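# Gear Picking by Demonstration: Progress Report

Kofi Osei, Kendville workshop section
Tuesday, February 13, 2018

## What we set out to do

The goal was to teach an arm to pick small metal gears off a flat disc by showing it how, many times, until it either learned or we did. Our learning program is called Cuter, a name chosen before anyone had seen it run. It takes wrist camera footage plus the arm's joint positions and tries to copy the person steering.

The proposal promised 100 usable demonstrations. We recorded 178 and kept the 100, so the proposal was met to the letter and the hard drive is full.

## Collecting the examples

Each demonstration starts with the gears in a new arrangement on or near the disc. The operator lines up the open fingers, closes them, lifts, and says "done" out loud – a habit left over from when the stop button was across the room.

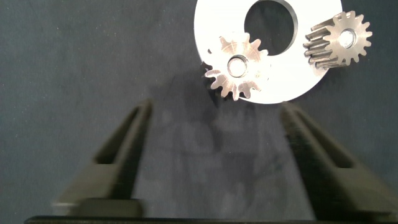

Our first 40 runs were nearly all the same run. I had been putting the gears back wherever my hand liked to put them, and Cuter learned my hand's preferences very well. Moved a little to the left, a gear might as well have been in Festidholm. After that we drew positions from a shuffled deck of cards, and the data got messier and much more useful.

Overlap was the other problem. A gear hanging over the rim of the disc doesn't sit like one lying flat, and operators disagreed on how to approach it. We wrote a rule: fingers on opposite sides of the teeth, close slowly, no nudging first. Thirteen runs were thrown out for nudging. Most of those were mine.

## Labeling

Every run was split into approach, close, and lift. The "close" label begins when either finger touches the gear and ends when the gear stops shifting. Gbeho, our labeling script, guesses these points from finger position and is wrong often enough that we checked all of them by eye. 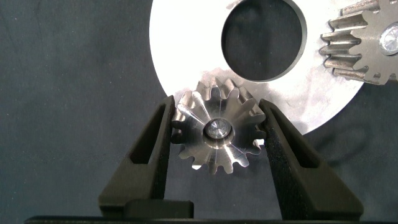
*Figure 2. Small spur gear held upright between the fingers, with the disc behind it.*

## Still to do

Bright metal washes out in the wrist view, so the next batch will be shot with the desk lamp turned toward the wall. We also need failed grasps labeled as failures – at present they live in a folder called "misc2". The second batch is due in May.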